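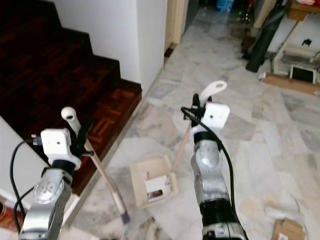 Before You Sail

Print this page | E-mail this page

Questions we get most about the Leltbridge to Emthorpe sailing on the Trovolby. Updated 8 Aug 2019. If yours isn't in here, call the Benavides Cruises desk or write through the contact form. Form is slower.

Where does the ship leave from?

Leltbridge, the old passenger pier. Not the container terminal - the terminal has the bigger sign and the taxi drivers go there by default. Tell them "passenger pier, by the fish market."

How long is the trip?

Eight nights. Board in the afternoon, off after breakfast on the last morning at Emthorpe. One way only. We don't run you back to Leltbridge, so sort out your flight or train home before you book the non-refundable cabin rate.

How big is the ship?

Small. 81 cabins on three passenger decks. No casino, no water slide, no climbing wall. One dining room, one lounge, a library that doubles as the card room after dinner.

Can I get a cabin for just me?

Yes, a few on the lower deck, inside only. They go early. Once they're gone you can take a regular double and pay the single supplement, currently $384 for the whole trip. Per cabin, not per night, people always ask.

Do I need a passport?

Yes. Has to be good for six months past the day you get off. A passport card won't do. We check at the pier and can't board you without the book, no exceptions and no refund.

What about a visa?

Depends what passport you hold. We send a country list with your confirmation. Read it that week, not the night before.

When is the balance due?

Deposit when you book, the rest 30 days before sailing. If the card on file gets declined we e-mail once and call once, then the cabin goes back on sale.

I need to cancel. What do I lose?

Before the balance is due - just the deposit. After that, the whole fare unless your insurance covers it. Travel agents may add there own fee, ask them. Name changes are free up until the passenger list goes to the port.

Do I have to buy insurance?

Medical and evacuation, yes. Trip cancellation is up to you. Bring the policy number with you, on paper. The check-in desk has no wifi.

Will I get seasick?

Maybe. First night is open water and it can be bumpy, especially on the January sailing. After that mostly sheltered. Midship on the lower deck moves least. Reception has tablets but bring the kind you already know works for you.
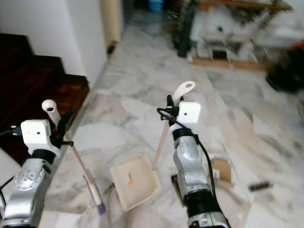

On Board and Ashore

What's included in the fare?

- All meals on board, coffee and tea any time
- Port charges
- Evening talks in the lounge
- Shuttle into town at the two ports where it's too far to walk

Not included: drinks from the bar, laundry, tips, shore tours, wifi. Wifi is sold by the day and drops out for long stretches. Don't plan on video calls.

Is there a dress code?

No. Long pants at dinner is appreciated. Some people dress up the last night, plenty don't.

Fixed seating at dinner?

Open seating. Tables seat up to 8. If you want a table for two, come at the start of service or toward the end, the middle hour is packed.

Special diets?

Vegetarian is on the menu every night. Gluten free, dairy free, kosher-style, low salt - tell us when you pay the balance. Telling the waiter on day one is too late, the ship loads nearly all its food at Leltbridge.

Do I have to book shore tours ahead?

You can, not required. Sign-up sheets are outside the lounge until noon the day before each port. Walking tours fill first. The boat trip to the bird island only goes if the swell is down and we don't know that untill the morning. Refunded to your cabin account if it's called off.

Can I just walk around on my own?

Sure. Take your boarding card and be back half an hour before the posted sailing time. Ship won't wait if you're late and on your own. It does wait for our tours.

Elevator? Wheelchairs?

One elevator, serves the three passenger decks but not the top sun deck. Doors are narrow so measure your chair first and call us. Two ports use tenders and the crew can't lift a chair into a tender.

Is there a doctor?

A nurse full time, a doctor on call by radio. Bring enough of any prescription for the trip plus a few days, in your hand luggage.

What money do I need?

Everything on board goes on your cabin account, settled by card the last evening. Small cash for the ports. No ATM on board.

Tips?

Envelope in your cabin the last night. Up to you how much. It's shared among the whole crew including the kitchen.

Can I leave bags at Emthorpe after we dock?

Yes, until 4 p.m. in the arrivals shed. Keep the tag stub or you'll be standing around a while.

Print this page | E-mail this page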